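Unit 3: Surface-run pipes in small rooms
Course handout, Building Basics, September 2022

Sales sheets for pipe work left on show promise a lot. The Gustico leaflet calls it "quick, clean and invisible." Quick, maybe. I have yet to meet an invisible pipe, whatever color it was painted.

The usual claims, with my doubts:

Painting pipes to match the wall hides them. It hides the color. The shadows stay, and a long run high up throws plenty.

Surface runs are easy to get at. Only if someone left room for a hand. In the Okberg exercise you will be given 2 pipes set tight to a wall. Try getting a cloth behind them before you agree with the leaflet.

One bracket is as good as another. Read Dankwa, page 83, then look at the spacing in your own hallway.

Cables can follow later. They can, and they usually end up wherever was handy.

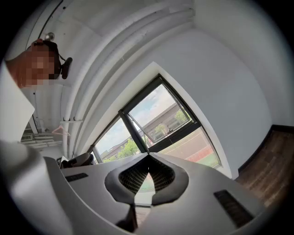 Fig. 8. White parallel pipes along the junction of wall and ceiling, with a thin black cable on the ceiling.

For next time: sketch one surface run at home, fasteners included. Mark any spot you could not reach to clean. The Tadov worksheet is optional, and I would skip its scoring table.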